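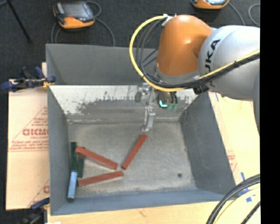 A KUKA arm reaching into the bin. Which block would you grab first?

How does a robot pick a block out of a messy bin?

Easy for you. Look, grab, done. For a robot arm it's hard, and the hard part is mostly the software. That's the list of instructions running on a computer, telling the arm what to do.

This job has a name: bin picking. Red blocks, green blocks, a light blue one, any old way on the floor of a gray bin.

Step one: seeing
A camera picture is just numbers to a computer. Heaps of numbers, one lot for each tiny dot of colour. The software has to work out which dots belong together. All red here? Probably one block. But what if two red blocks nearly touch, end to end? Could be one really long block! So it looks for edges and corners too.

And what about the green block with a red one lying over its top end? You know the rest of it is still there. The computer has to be told how long a block is, then guess at the hidden bit.

Step two: choosing
Not every block is a good first pick. Pull out a bottom one and the others slide. So the software gives each block a score. Nothing on top, good. Room for the gripper beside it, good. Jammed against a wall, not so good. Highest score goes first.

At Galtudik, where our robot club visits, the program is called Haruna. Temitope Iyamu wrote the scoring part. She says her first version loved the corners and kept bumping the walls, so now walls cost points.

Step three: getting there
Now the arm needs a path. Down into the bin, no bumping the sides, dont tangle the cables. Haruna tries 346 paths on the computer before the real arm moves at all. Any path that hits something gets thrown out. Of whats left, it takes the shortest.

Step four: look again
After every pick, a new picture. Blocks roll and tip, so the old plan might be wrong.

Try it at home
Drop six pencils in a shoebox. Tell a friend which one to take, using words only. No pointing! They have to keep their eyes shut. Harder than you'd think, eh?

Words to know
Gripper: the robot's hand.
Path: the way the arm travels.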